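4장. 홈페이지 첫 화면 설정과 공개 전 점검

이 장은 Lulside 편집기로 첫 화면을 만들고 공개하는 절차를 다룹니다. 3장의 도메인 연결이 끝나 있어야 합니다. 편집기 시작 화면에는 "몇 번의 클릭으로 완성"이라고 적혀 있는데, 그 말은 일단 흘려들으시기 바랍니다. 클릭 몇 번으로 나오는 것은 다른 가게와 똑같이 생긴 화면입니다. 쓸 만한 화면을 만들려면 반나절은 잡아야 합니다.

4.1 시작하기 전에

다음을 준비합니다.
- 관리자 계정과 비밀번호
- 상호, 주소, 전화번호, 영업시간을 적은 텍스트 파일
- 대표 사진 한두 장과 로고 파일
- 화면을 확인할 휴대전화

로고 파일은 가로 300픽셀 이상이어야 합니다. 그보다 작으면 편집기가 알아서 늘려 주는데, 안내문에는 "자동 보정"이라고 되어 있습니다. 결과를 보면 그냥 흐려진 로고입니다. 원본을 다시 구하는 편이 빠릅니다.

4.2 서식 고르기

1. 관리 화면 왼쪽에서 [디자인]을 누르고 [서식 목록]을 엽니다.
2. 목록에는 서식 219종이 나옵니다. 오른쪽 위의 정렬 기준을 [인기순]에서 [이름순]으로 바꿉니다.
3. [Nurmi] 서식을 찾아 [미리보기]를 누릅니다. 이 설명서의 나머지 내용은 Nurmi를 기준으로 합니다.
4. 미리보기 창에서 화면 폭을 [휴대전화]로 바꿔 봅니다. 메뉴가 두 줄로 꺾이면 메뉴 이름을 줄입니다.
5. [적용]을 누릅니다.

참고: 219종이라고는 하지만 색만 다른 것이 상당수입니다. "올해의 경향"이라는 딱지가 붙은 서식도 눌러 보면 큰 사진 위에 흰 글씨를 얹은 구성입니다. 작년에도 그랬습니다. 딱지를 보고 고르지 말고 전화번호가 어디에 놓이는지를 보십시오.

주의: 적용한 뒤 서식을 바꾸면 첫 화면의 블록 배치가 초기화됩니다. 확인 창에는 "내용은 유지됩니다"라고 나옵니다. 글은 남지만 순서는 남지 않습니다. 바꾸기 전에 [내보내기]로 사본을 받아 두십시오.

4.3 첫 화면 블록 채우기

1. [첫 화면 편집]을 엽니다. 빈 블록 다섯 개가 위에서 아래로 놓여 있습니다.
2. 첫 번째 블록에 상호와 한 줄 소개를 넣습니다. 소개는 50자까지 입력됩니다. "최고의 서비스로 고객과 함께하는" 같은 문장은 지우고 무엇을 파는 곳인지 적습니다.
3. 두 번째 블록에 전화번호와 영업시간을 넣습니다. 전화번호는 반드시 [연락처] 칸에 입력합니다. 본문 칸에 쓰면 휴대전화에서 눌러도 전화가 걸리지 않습니다.
4. 세 번째 블록에서 [사진 두 장 나란히]를 고르고 파일을 올립니다. 화면 폭이 좁으면 두 장은 위아래로 쌓입니다.
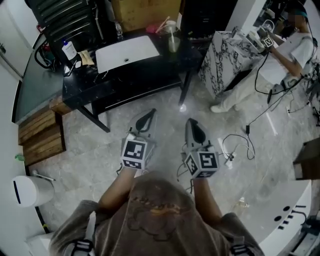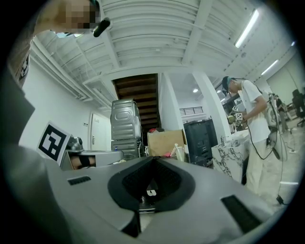
5. 사진마다 [대체 글]을 입력합니다. 비워 두면 편집기가 파일 이름을 대신 넣습니다. 화면 낭독기를 쓰는 방문자에게는 뜻 없는 숫자와 영문자가 읽힙니다.
6. 네 번째 블록은 비워 두거나 삭제합니다. 기본값인 [방문자 후기]에는 견본 후기가 들어 있습니다. 견본을 그대로 공개한 홈페이지를 여러 번 봤습니다.
7. 다섯 번째 블록에 약도나 오시는 길을 넣고 [저장]을 누릅니다.

주의: [움직임 효과]는 기본으로 켜져 있습니다. 글자가 옆에서 미끄러져 들어오는 기능입니다. 판매 안내에는 방문자의 시선을 붙잡는다고 쓰여 있지만 근거 자료는 찾지 못했습니다. 오래된 휴대전화에서는 글이 한참 뒤에 나타납니다. [설정] > [표시]에서 끄십시오.

4.4 속도 점수 확인

1. [도구]에서 [Letari 점검]을 실행합니다.
2. 점수와 항목별 목록이 나오면 붉은색 항목부터 엽니다.
3. 사진 용량 항목이 붉은색이면 [줄이기]를 누르고 다시 점검합니다.
4. 점검 결과를 파일로 저장합니다.

Orvokki Manninen이 시험용 홈페이지로 점검했을 때는 78점이 나왔습니다. 아무것도 고치지 않고 한 번 더 돌리자 점수가 달라졌습니다. 점수 자체는 너무 믿지 마십시오. 휴대전화의 무선 인터넷을 끄고 이동통신망으로 직접 열어 보면 느린지 아닌지 바로 알 수 있습니다.

참고: 점검이 끝나면 유료 부가 기능 Eter를 권하는 창이 뜹니다. 사진 용량을 줄이는 일은 3번 단계의 [줄이기]로도 됩니다. 그 뒤에도 붉은색 항목이 남아 있을 때 구입을 검토해도 늦지 않습니다.

4.5 검색 노출 설정

1. [설정] > [검색]을 엽니다.
2. [제목] 칸에 상호와 지역 이름을 넣습니다.
3. [설명] 칸에 두 문장 이내로 업종과 취급 품목을 적습니다.
4. [검색 허용]을 켭니다. 처음에는 꺼져 있습니다.
5. [핵심어] 칸은 비워 둡니다.

도움말에는 핵심어를 많이 넣을수록 좋다고 되어 있습니다. 이 문구는 3월 판에서 지워 달라고 요청했으나 아직 남아 있습니다. 같은 낱말을 늘어놓은 첫 화면은 사람이 읽기에도 나쁩니다. 또한 "검색 첫 쪽 보장"을 내세우는 전화를 받으면 무엇을 어떤 방법으로 보장하는지 서면으로 달라고 하십시오.

4.6 공개

1. [미리보기]로 모든 메뉴를 한 번씩 눌러 봅니다.
2. 문의 양식에 시험 글을 보내고 메일이 오는지 확인합니다. 광고 메일함도 열어 봅니다.
3. [공개]를 누르고 확인 창에서 도메인 이름을 대조합니다.
4. 다른 기기에서 주소를 직접 입력해 접속합니다.

"공개 완료"가 표시되어도 이전 화면이 한동안 보일 수 있습니다. 새로 고침을 해도 그대로이면 [도구] > [임시 저장 비우기]를 실행합니다. 그래도 바뀌지 않으면 3.4의 도메인 설정으로 돌아가 값을 다시 대조하십시오.

작성: Tyyne Seppälä
최종 수정: 2018-06-25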